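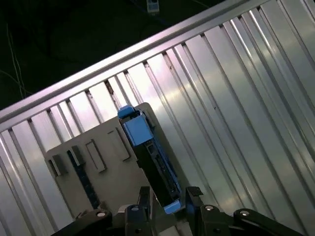

Figure 4. Ribbed aluminum panel with raised edge rail.

4.2 Metal cladding in small-town storefronts

Corrugated and ribbed metal sheet entered the building trade in Joston well before it became common on public streets. The earliest permit in the town register that names aluminum as a facing material dates from 1925, for a feed store on the Henitz road. Until then, owners who wanted a metal front used painted steel, which the register lists under general repairs and which is therefore hard to trace.

We reviewed around 1000 permits held at the Morsy county office. Most give the material and the cost but leave out the profile of the sheet, so ribbed and flat panels cannot always be told apart. Where drawings survive, the ribs are usually shown running at right angles to the edge trim, as in Figure 4. Insurance maps were used to check building outlines – these are less reliable for the blocks near the Itus rail yard, where lots were often redrawn. Fronts replaced after the July flood are treated separately in Section 5.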